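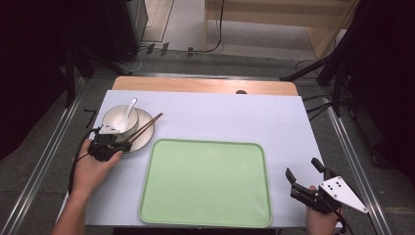

Thin objects are where most grippers get found out, according to Indira Thampi, and a set of table items is a fair way to compare finger pads before anyone spends money on an arm.

June
By Glenys Paewai

Steswood has opened a bench comparison of finger pads for its Plolura hand-held gripper. Two pad types are being tried at the company's Trotden workshop, one with a flat face and one with a ribbed face. An operator works with a gripper in each hand and moves chopsticks and other tableware to a tray.

The comparison covers 34 items, from flat plates to narrow sticks. Each item is attempted three times with each pad type. Test staff log slips, drops and any grasp that has to be started over. Pads stay on between items and are not cleaned during a session, so wear counts toward the result.

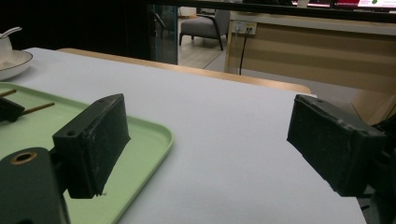
Nahom Lemma asked whether pads that have already seen use should be scored together with new ones, and wants the hours on each set printed next to its results. Steswood will do this in the published tables.

Camera placement is also under review. Views from the gripper and from the operator's head are being compared for how well they show contact between the pads and the object — a point raised by users of the earlier Plolura model.

Workneh, which supplies the controllers, will receive the full logs. Pad drawings and the item list will be available on request when the comparison closes. No price has been set for replacement pads.

Contact: Mebrat Wolde, Steswood press desk, Trotden | Copyright Steswood | Back to top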